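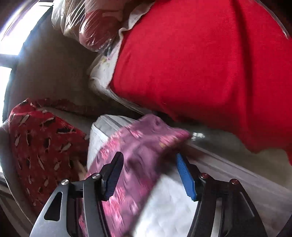
Flundeck hand-held gripper, working over cloth on a soft surface.

Flundeck Hand-Held Gripper Kit
Part number 2395
Sold by Zalside as a kit of parts. Assembly required.

Overview
The Flundeck is a two-finger gripper that you hold and work by hand. A small camera sits behind the fingers and records what they are doing, so you can show a task yourself and use the recording later to train a robot arm. The fingers match the ones on our Burov arm bracket, and a recording made by hand lines up with what the arm's camera will see.

It was designed for people who build at home or in a shared workshop. You need a bench, a set of hex keys and an evening. Nothing in the kit has to be soldered. If you have put together a desktop 3D printer, this is an easier job.

Most of our customers start with blocks and cups and then move on to cloth. Cloth is harder. It changes shape when you touch it, it hides its own edges, and a patterned fabric gives the camera a lot of detail that has nothing to do with where the fold is. The ridged pads and the wide opening on this version were both changed with blankets and clothes in mind.

What is in the kit
Left and right outer arms
Left and right inner bars
Ridged finger pads, one pair
Pivot screws, 4, plus spares
Handle with trigger
Ranasinghe camera mount (camera sold separately)
Camera cable and clips
Printed assembly sheet

Specifications
Maximum opening: 12 cm, measured between the pads
Recommended load: 200 g for one gripper
Operation: by hand, with spring return to open
Use: left hand or right hand, same parts
Power: none for the gripper; the camera takes its power over the cable

The load figure is for something held clear of the table. When you are dragging or turning over a blanket, most of the weight stays on the surface, and you can work with much larger pieces than the figure suggests.

Assembly
Lay out the parts in the order shown on the sheet before you start. The left and right arms look alike and are easy to mix up. Each has a letter on the inside face.

Fit the inner bars to the outer arms first, with the pivot screws finger tight. Add the pads next. Work the trigger a few times and watch the tips. They should come together evenly and meet along the full length of the pad. If one side leads, loosen the screw behind that pad, hold the tips closed, and tighten it again.

Once the tips meet properly, tighten all the pivot screws until they stop, then back each one off slightly. The fingers should swing freely without wobbling. Screws that are too tight are the most common reason a new build feels stiff.

The camera mount goes on last. Run the cable low, along the bottom of the handle, and clip it with enough slack for the trigger to close fully. A little of the cable may show at the bottom of the picture. This does no harm as long as it stays in the same place from one recording to the next. 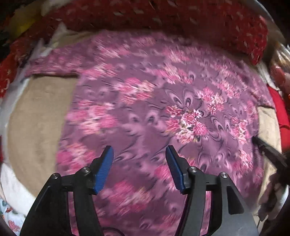 Can I use two grippers at the same time?
You can, and for folding we suggest it. Build one for each hand and start both recordings before you pick anything up. The kit covers a single gripper, so order two.

Setting up for cloth
Use a surface with some give in it. A bed, a sofa or a folded blanket on the bench lets the tips press down a little and get under a hem. On a hard table the tips tend to skid, and you end up pinching at the cloth several times before you get hold of it.

Keep the gripper tilted forward and bring both tips down together. Close slowly. If you move the gripper fast while recording, the cloth will blur and those parts of the recording will be less useful. New users usually move at the speed they would fold laundry by hand. Half that speed is better.

Leave the rest of the room as it is. Pillows, bags and other fabrics in the background are what an arm will have to deal with at home, and recordings made on a bare table do not carry over well. Daylight from a window is fine. Try to avoid pointing the camera straight at it.

Record the same task from a few different starting positions. Turn the blanket, bunch it up, begin from the other corner.
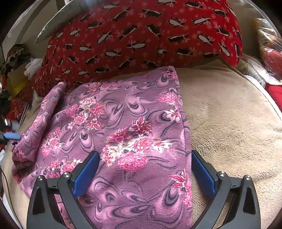

Stop and check the pads now and then when you are working with fleece or anything fluffy. Lint packs into the ridges and the grip gets worse little by little, so you may not notice while you are working. An old toothbrush clears it. Do not use oil or spray cleaner on the pads.

Spare parts
Pads, pivot screws and inner bars are sold separately. Pads are sold in pairs only, and we recommend changing both sides together. The files for the camera mount are on the downloads page for anyone who would like to print a changed version. Kits shipped before November have the older mount, which takes the same screws.

Fits with
Burov arm bracket
Ranasinghe camera mount, short and long versions
Flundeck narrow finger set

Returns
Unassembled kits can be returned in the original box. If a part is missing or damaged, write to Zalside with the part number and the letter on the part, and we will send a replacement.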